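The arm on line 3, six months in

2018-06-11

I said in December that I'd write about the arm once it had been running long enough to be boring. It is boring now, so I suppose I owe the post.

For anyone new: I work at a packing and sorting site for Piscombe, second shift, and have for 11 years. We take mixed returns, sort them by size and condition, and put them back in boxes at the right height for the next belt. The company bought a robot arm for line 3 and gave the whole business a name, the Pernik project, with a logo and a mug. I still have the mug.

The promise was that the arm would do the lifting and setting down, and the people on the line would be "freed up for higher-value tasks." I asked at the kickoff meeting what those tasks were. I was told they were being defined. I asked again in the spring and got the same answer, word for word.

So what changed? Line 3 used to have four of us. It now has two, plus the arm. One of the two feeds it and the other clears up when it stops. The other two went to the Plurnlow building, where the work is the same as it always was but the drive is 30 minutes longer. They weren't laid off, and management brings that up a lot. Nobody's gas money came up at all.

The feeding job is the part I'd like outsiders to understand. The arm is good at picking up a thing that is sitting where it expects a thing to sit. Returns don't arrive that way. They arrive upside down, taped to each other, half out of the bag. So a person stands there and turns a messy pile into a tidy one, all shift, at the arm's speed. You used to be able to slow down for a minute and let your partner carry you. The arm doesn't carry anybody. My wrists hurt less than they did and my neck hurts more.

I'll be fair. The heavy totes are gone from that line and I don't miss them. The younger folks like the touch screen. And the technician from Akl, the outfit that set it up, listened when we complained about the stop button being on the wrong side. It got moved in a week – faster than we ever got a fan.

Now they're planning the next step, which is letting the thing work at two heights without a person shifting the stack in between. We got a lunchtime presentation on it. Every item in it was a cube.

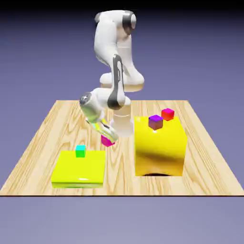

I have sorted returns for a long time and I could count the cubes I've handled on my fingers. I put my hand up and asked when they'd try it with a winter coat in a torn bag. The answer was that soft goods are "a later phase." Soft goods are most of what comes down line 3.

Maybe it will work. I thought the label scanners would be a disaster and they were fine after a rough start. But I've noticed that when the numbers look good the arm gets the credit, and when they look bad we have a meeting about how people are feeding it. We've had three of those meetings so far.

The new setup is supposed to go in after 14 days of training, paid, on first shift. That means two weeks of finding somebody else to pick up my kid. I've asked whether second shift can train on second shift. They're defining that too.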